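The Long Table at Arstead

A wedding feature

When a couple tells me they want a small wedding in a big house, I always ask what they will do with the rooms. Arstead has many of them, and most are not useful for dancing. The ballroom is the only one where you can put a band. But the bride and groom of this story did not want a band. They wanted one long dinner, and they wanted all their guests to sit at the same table for it.

They met in Drustbridge, where both were studying, and they moved later to Trekthorpe for her work. His family is from Chareonsuk and hers has lived in the same valley for four generations. So from the beginning there were two kitchens to please, two languages for the speeches, and a number of aunts who had never met each other. The first guest list had 168 names. It stayed at 168 until the end, which I have seen only a few times in all my years of writing about weddings.

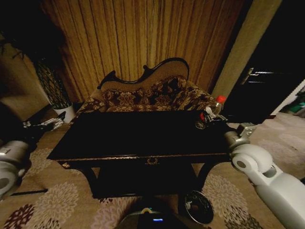
The house was chosen in the winter, after a visit on a Tuesday when it rained the whole afternoon. The groom told me later that he liked it because it did not look like a hotel. The bride liked the long gallery on the first floor. It has windows on one side only, and in the evening the light comes in low and stays for a long time. A table for 168 people fits there, but just barely. The waiters had to practice walking behind the chairs with full trays.

They married in May, at four in the afternoon, under the old pear tree. The ceremony was short. Her grandmother read a poem, and his uncle gave a blessing in his own language while the couple knelt on two cushions which his mother had sewn. Then the older relatives came forward one by one to pour water over the hands of the couple. This part was planned for fifteen minutes and it took almost an hour, and I did not see any person who wanted it to go faster. Some of the guests from the valley, who had come only to watch, asked if they could also pour. Of course they could.

Her dress was made from two dresses. The skirt was new, in heavy ivory silk, and the sleeves came from the dress that her mother wore. For the dinner she changed into a traditional outfit in pale green, with a sash over one shoulder, and she kept her garden shoes under it. He wore a gray suit for both parts of the day and changed only his tie.

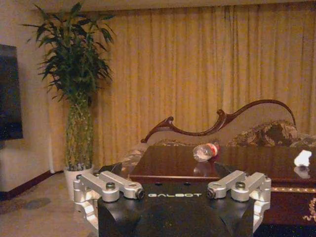

What They Ate

The menu was the thing they discussed the most. Two separate menus would be easier, but then each family would eat its own food and talk to its own cousins. So every dish was put in the middle, for sharing, and each guest had to ask a neighbor to pass it. There was roast lamb with spring onions beside a sour fish curry. There was bread from the village bakery and there was sticky rice in small baskets. The bride's father was worried about the chili. He ate three portions.

Instead of a tall cake they had fruit tarts, baked by her aunts during the two days before, and coconut custards from his side. The tarts traveled in the back of four different cars. One of them was sat on, and it was served anyway.

The flowers came mostly from the garden. The couple had put aside 2,000 for flowers and they spent 751, and the rest went to a late bus, so that everybody could stay until the last song. Cow parsley, lilac and branches of the pear tree stood in jugs along the whole table. The only flowers they bought were jasmine garlands, 500 small ones, for the chairs, the door handles and the wrists of the children.

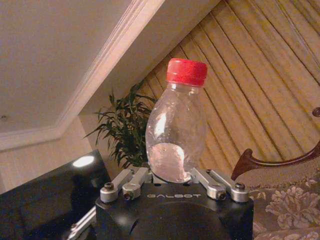

Odile Brandvik

There was dancing after all. It started in the corridor outside the gallery, close to eleven, when one of the cousins connected his phone to a speaker and the aunts from both sides took off their shoes. The bride's grandmother danced with the uncle who had given the blessing. They did not have ten words in common, but they stayed together for four songs.

I asked the couple if they would change something. She said that she would make the speeches shorter, and he said that he would make the table wider, for there was no place to put down a glass. They took some of the garden jugs home with them to Trekthorpe. The lilac lasted until the weekend.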